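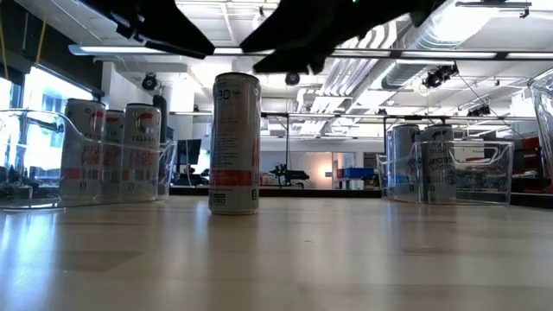
4. Setting up the Brolloser scoreboard for a soccer match

This section covers pairing the console with the display, loading the team names and running the match clock. Mount the display as described in section 3 before you start.

4.1 Pairing the console

1. Turn the display on at the wall switch. The clock digits show two bars.
2. Hold the console's LINK key until the LINK lamp blinks.
3. Enter the display code printed inside the battery door. Displays shipped with the Mellov receiver use code 644. Displays with the Kwok receiver use code 108.
4. Press OK. The lamp stays lit and the bars change to 00:00.

Note: The console stores 2 display codes. Pairing a third display deletes the older code.

4.2 Loading team names

1. Press TEAMS, then HOME.
2. Type the name with the letter keys. The limit is 12 characters, including spaces. Longer names are cut at the right – use the short form printed in your league's fixture list.
3. Press OK, then AWAY, and repeat step 2.
4. Press SEND. Both names appear on the display.

Sending names resets the score to 0–0. To correct a spelling mistake during play, use EDIT instead of TEAMS.

4.3 Starting and stopping the clock

1. Select HALF 1.
2. Press START at the referee's whistle.
3. At 45:00 the clock stops and the stoppage time field opens. Type the added minutes and press OK. The field closes when the half is ended.
4. Press END HALF. The display shows HT and the score.
5. Select HALF 2. The clock is preset to 45:00. Repeat from step 2. Stoppage time opens at 90:00.

CAUTION: Do not press END HALF twice. The second press closes the match record and clears both team names.

4.4 Entering goals

1. Press HOME + or AWAY +.
2. Enter the shirt number of the scorer, or press OK to leave it blank.
3. For an own goal, press OG before OK. The goal counts for the team selected in step 1.

To remove a goal that has been ruled out, press the matching minus key and confirm with OK. The shirt number is removed with it.

If the Geltow horn module is fitted, the horn sounds on each goal entry. Set HORN to OFF for grounds with a noise limit – the setting is kept when the console is turned off.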